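4.2 What people do in the first two minutes after getting home

I went into this part of the study expecting to write about keys. Everybody loses keys, and my pilot notes from the Orau apartments were full of them. What I got instead was a big messy pile of diary entries about shoes, bags, mail and the order people deal with them in, so that's what this section covers.

We had 32 households fill out the Vovel diary every evening through April (the form is in the appendix, and yes, it's too long). Each entry asked what got put down first, where it landed, and whether it was still there at bedtime. I read all of them myself, twice, and sorted the landing spots into "meant for it" and "just handy." A hook is meant for a coat. The back of a chair is just handy. The tricky ones were the flat surfaces, and I went back and forth on those for most of the spring.
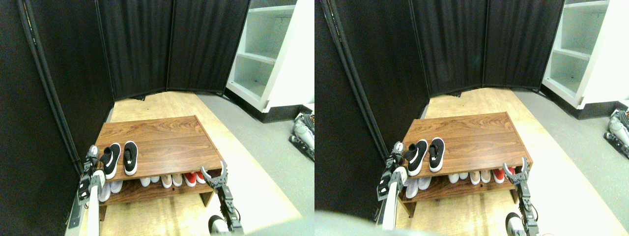
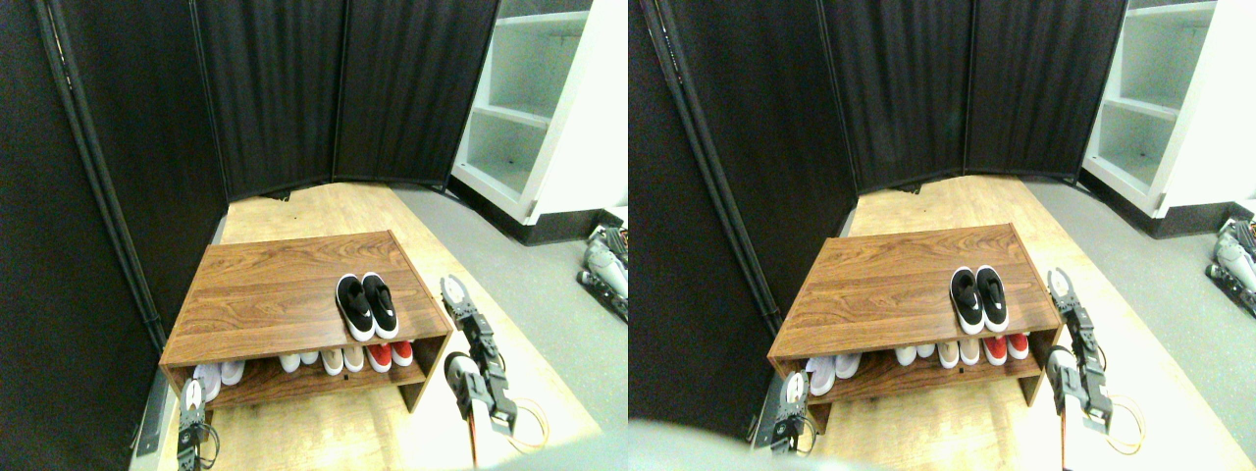
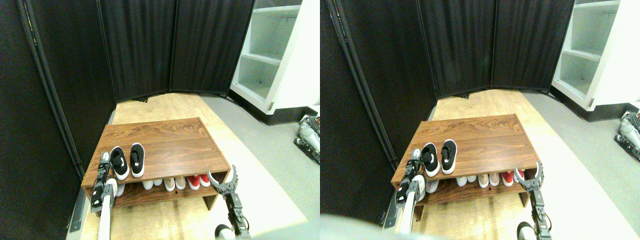 Figure 3. A low shoe bench on a light wood floor section, with a dark folding screen behind it and white open shelving to the right.

Flat surfaces were the biggest headache in the whole coding scheme. Samarakoon's older hallway categories put any horizontal surface under "storage," and that just didn't match what people were telling me in the diaries. They'd say they were going to put something away later, and the spot they named was almost always at waist height or lower and close to the door. Take a bench like the one in Figure 3. In the first two pictures the black sneakers are up on top, and there's a lower tier right underneath that holds shoes too. Under the old categories both levels get the same code. I split them, so the top of a bench became "pause" and the shelf below became "storage," and a lot of the entries I'd been fighting with suddenly had somewhere to go.

Splitting the codes did cost us some agreement between readers. The second reader and I disagreed on 44 entries the first time through, mostly ones where somebody wrote "by the door" and left it at that. We settled those by looking at the same household's other evenings – not a perfect fix, I know, but people are pretty consistent about where they drop things. Anything we still couldn't settle went into "unclear" and is left out of Table 5.

The Uvus households need a separate word. Their entryways open straight into the kitchen, so "by the door" and "on the counter" can be the same place, and I've kept their 115 entries apart for the rest of this section. Mail in particular behaves very differently there, and I take that up in 4.3.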